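Winter Blanket Swap, and a Word About Washing

I pulled everything out of the linen closet this week (why do I own 21 pillowcases?!) and decided it's time for another swap. Bring up to two clean blankets or throws to the Bolden room at 9, and go home with something new to you. Aivar Jõgi is lending us his long folding tables again, bless him!
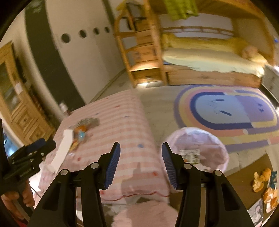
Pink, for a gray month.

If you're washing wool first, go cool and gentle, skip the softener, and dry it flat. I ruined a lovely one back in September by rushing, and I'm still sore about it. Cotton is much more forgiving, so tablecloths and bench covers are welcome too.
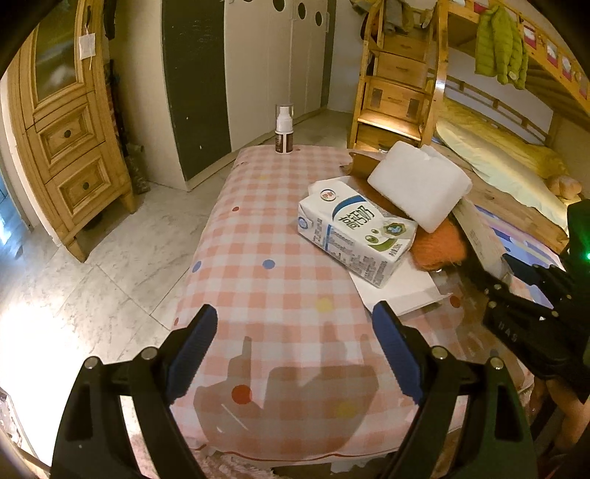 Gingham and polka dots, my favorite mix.

Leftovers go to the Fultilcombe shelter, and they'll take towels as well.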